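Kelldale Household Stores Guide
Section 4: Large Bottles, the Green Table and the Floor Area

4.1 Purpose of this section

This section sets out how large bottled goods are to be received, handled and placed at the green table. It applies to all persons working in the Kelldale stores room and should be read together with Section 3, Receiving Deliveries.

4.2 Reading the label before lifting

Imported bottles often carry the maker's handling advice on the printed label. Staff should look for a panel set apart from the main text, even where the main text is in a language they do not read.
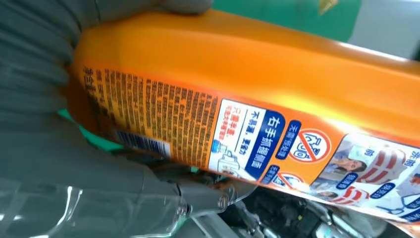 Josée McKinnon

The large orange bottle carries its advice in Chinese. The bold white characters on the dark blue banner instruct the user to grip the bottle neck with the right hand, and a line drawing of a jug with a handle is printed on the same panel. Staff should follow the maker's advice wherever it is given.

Caution: Do not peel off or cover the barcode. Hendero stock records are kept by barcode, and a bottle without one must be entered by hand on Form 123.

4.3 Placing bottles and bagged items

1. Confirm that the cap is fully closed before the bottle is moved.

2. Carry one bottle at a time. Bottles are not to be carried by the cap.

3. Set the bottle upright on the table, at least 4 inches from any edge, with the label facing the person who will record it.

4. Leave bagged items in their clear plastic until they have been recorded. A bag left at the edge of the table should be moved inward before further goods are put down – thin plastic slides easily on a smooth surface.

5. Wipe the tabletop with a soft, damp cloth at the end of each session. Allow 15 minutes for drying. Abrasive pads dull the green finish and are not permitted.

Note: Prarnoneo cleaning cloths may be reused after washing. Paper towels may not.

4.4 Keeping the floor in order

1. Place footwear upright and in pairs on the floor, clear of the table legs.

2. Keep the passage between the green table and the white table free of cartons and loose wrapping.

3. Report any spill at once and remain beside it until a mop has been brought. 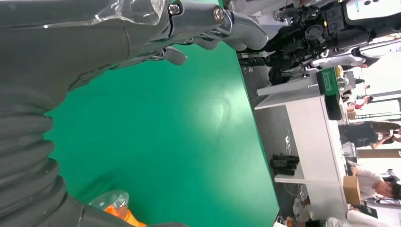 4.5 Records and revisions

Completed forms are kept for 9 months in the Hebden cabinet. Requests for changes to this section should be made in writing to the author. The step on bagged items was added in May.

Last revised: Jul 22, 2025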